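I Got to Teach a Robot to Pack a Snack Tray
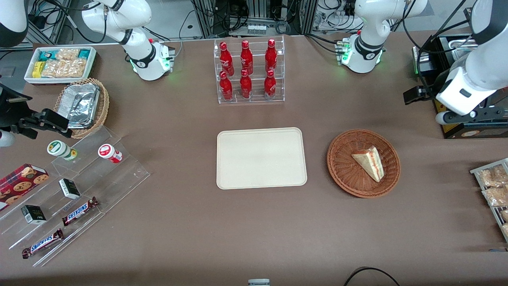

I've been bugging the folks at Posel for months to let me come by, and in March they finally caved. Posel is a small outfit over in Valdovinos that teaches robot arms to do counter work, the kind of thing you'd see at a cafeteria or a hotel snack bar. You tell it what you'd like, and the arms put your order together on a tray. That's the plan, anyway. Right now they're in the teaching stage, and the teaching is done by people. Lots and lots of it!

My guide was Kha Kiều, who runs the teaching sessions and has way more patience than I do. She explained that there are two ways to show the arms a task. One is to take hold of an arm and walk it through the motion by hand, a bit like helping a little kid swing a bat. The other is to sit down with a pair of handles and drive both arms from there, so when your left hand moves, the robot's left arm moves too. They do most of their work with the handles these days (your own hands stay out of the way of the cameras, she said, and your back thanks you).

So what do they practice on? Snacks! Coca-Cola bottles, Snickers bars, crackers, cookies, a slice of layer cake in a basket. I skipped lunch to make my 2 p.m. slot and I regretted it the second I saw that table. Every run starts with an empty tray and a short order, and the person driving has to fill it.

I asked for something easy and got a bottle of Coke. Reader, it was not easy. They stand in rows on a clear two-tier rack, and I came in too low on my first try and bumped the rack. Nothing fell, but I said a word I won't print. Second try, I got the bottle up and then couldn't figure out how to turn my wrist to set it down straight. Kha took over and did it in one smooth go, chatting to me the whole time about parking. I was a little jealous.

The cake is what everybody there talks about. A candy bar you can grab pretty much any old way, but cake squishes, and the arms can't feel how soft it is the way your fingers can. The drivers have to come in slowly and stop closing at just the right spot. I wasn't allowed to try that one. Fair enough.

Each good run gets saved, and the bad ones get looked at too, so the team can see where people go wrong. Posel wants 2000 saved runs before they let the arms try full orders by themselves. They had almost 24 percent of that when I visited, with 28 different orders on the list. Kha figures the cake orders will be the slow ones and she'd like to get those out of the way first. Her drivers would apparently like to put them off forever.

The first real customer is supposed to be Grandurano, the conference center out past the river. I called Higinio Varela, who handles food service over there, and he was cheerful but careful about it. He wants the arms for the late evening hours, when the regular counter is closed and people come wandering down looking for something to eat. "I need it to get the order right and not crush anything," he told me. "If it's slow, fine. People are on their phones anyway." He hasn't picked a start date and says he won't until he's seen a full evening's worth of orders done at the shop.

Etesell, which makes the software that saves and sorts the runs, is sending a couple of people down to help with the next batch. Posel is looking for part-time drivers too, and Kha says you don't need any background in robots. She'd love people who play piano, or who sew. I do neither, which may explain the rack.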